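Thumb sits wide of its zero after wrist swap – sim matches, real hand doesn't
Forum: Cell setup and maintenance > Hands and end tooling
Started Nov 24, 2022

kjuska
We run a kitchen cell with a five-finger hand on each of two arms. Last week I swapped the wrist connector on the left arm after the old one developed play. New part is an Otix, same bolt pattern. Since then the thumb homes wider than it used to. Fingers are fine. Encoder on the thumb base reads 526 counts at home and it should read close to zero.

Things I have tried so far: re-ran the homing routine, power cycled the hand controller, reseated the cable at the wrist. Same number every time, give or take a couple of counts.

Before I open the hand I would like to know if I am missing something on the connector side.

temthorpe_fraser
Is it exactly the same count after a cold start? If it drifts as the motor warms up, it's the tendon. If it stays put, it's an offset.

kjuska
Stays put. Checked it cold this morning and again after lunch.

PEntili
Then leave the hand closed up. We had this at Temthorpe in March. The hand controller stores its offsets against the wrist ID, and when you fit a new connector it loads the factory table. Your old offsets are still in there under the old ID. You just have to copy them across.

Fraser and I are in the same shop so he'll probably remember it differently.

temthorpe_fraser
I do remember it differently. We copied them across and the thumb was still out. What fixed it was redoing the shim under the connector. It was tight on one side and open on the other.

PEntili
The shim was the right arm. The left arm was the table.

justinas_e
Can you post the open pose from your simulation? Easier to talk about where the thumb should be if we're all looking at the same thing.

kjuska
Sure. It's the left arm over the counter, hand open, fingers together and thumb out to the side. The gray part under the black hand is the wrist connector I'm talking about, and the forearm housing is below it. 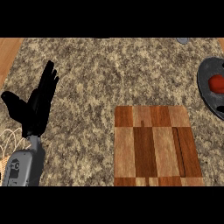

Steps I'm planning, tell me if the order is wrong:

1. Park the arm, hand open, over a clear bit of counter. Cut power to the hand but leave the arm brakes on.
2. Read out both offset tables and save them.
3. Check the connector face with feeler gauges in four places. Reshim if needed and torque in a cross pattern.
4. Copy the old thumb offset to the new wrist ID. Thumb only.
5. Home three times and log the count.

justinas_e
That's clear, thanks. One comment on step 1. If your real counter is laid out anything like that, move the cutting board and the dish before you start. The first home after a table change can go the wrong way, and the thumb has a long reach.

Also do step 3 before step 2. If the connector needs to come off again you may get a fresh ID entry when it goes back on, and then your saved tables are out of date.

PEntili
It only makes a new entry if the serial is different. Same part off and on keeps its entry.

justinas_e
Not on the older firmware. Ours added a line every time we unplugged it. There were over 1,205 counts between the first line and the last one for the index finger and we never worked out which one it was using.

kjuska
Firmware is the older one, so I'll do the shim first. I'd also like to keep the simulation as it is. It was built from the Esposito drawings and the thumb angle there is what we had on the real hand before the swap.

temthorpe_fraser
Careful with that. The model will show you the angle you asked for. It has no idea if your connector is sitting crooked. Put a square against the real forearm and measure it.

PEntili
Agree with Fraser on that one.

jaanus_j
Coming in from the Samard side, we look after 3 of these arms. Both of you are partly right in my view. A bad shim tilts the whole hand, so the fingers would be off too. He says the fingers are fine. And an encoder count won't change from a tilt anyway. I would check the shim because it takes ten minutes, but I'd expect to find nothing there.

temthorpe_fraser
A count can change if the cable pulls on the thumb base. Ours did. The cable exits on the thumb side and there isn't much slack.

jaanus_j
Fair, I hadn't thought of the cable.

kjuska
Update. Gauged the connector face, even all the way round, so no reshim. Cable has slack – I can get a finger behind it. Saved both tables. The old wrist ID has a thumb offset and the new one has a zero in that row, as Puspita said.

Copied the thumb row across. Homed three times: 4, 3, 4.

Going to run it through the night cycle with an empty counter before I call it fixed.

PEntili
Good. Write the offset on a label inside the cabinet door. You'll want it when the right arm gets its new connector.

temthorpe_fraser
And check the shim on the right arm.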